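Cloutier Equipment Review Group
Minutes, 24th April

1. Minutes of the last meeting
Agreed without changes. The quote from Flastetar is still outstanding.

2. Brallo sorting kit
Virkthorpe has offered the arm, gripper and software as one package on a trial lease. The group discussed whether the mixed basket is a fair test of it. Agreed to keep soft and hard items together.
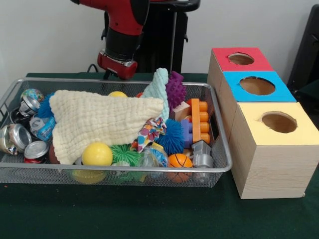 3. Support terms
The lease covers two service visits. Phone support is extra after the first 12 weeks. The group wants this in writing before signing.

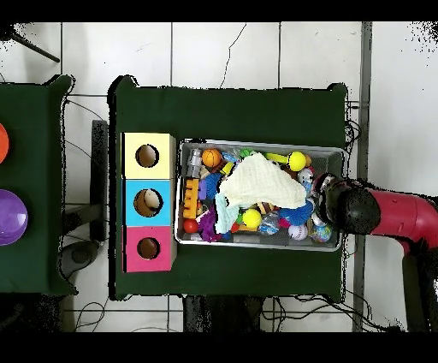

Software updates are included in the lease price, but the draft does not say how often they come out. Cloth was raised as a separate point: with a crumpled piece lying across the toys, the software has to deal with items it can see only in part. Virkthorpe to be asked which release handles this. The answer should go in the contract file.

4. Cost
The four-month lease can be turned into a purchase, with payments counted toward the price. 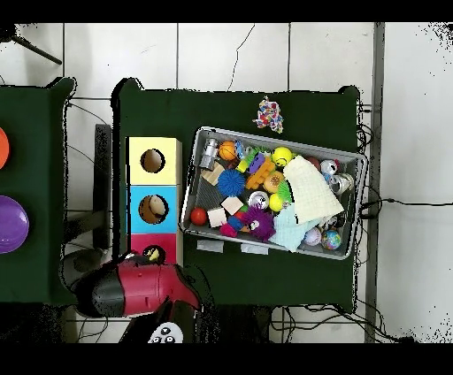 Spare gripper parts are priced separately, and the list we hold is out of date. A new one has been requested. Shipping on returns was also left open.

5. Decision on the trial

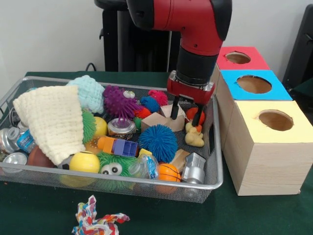 Flastetar wrote in before the meeting that the lease should not start until training dates are fixed, and asked for 10 hours of training as a minimum. Agreed. Start put back to June.

6. Next meeting
To be set once the revised terms arrive.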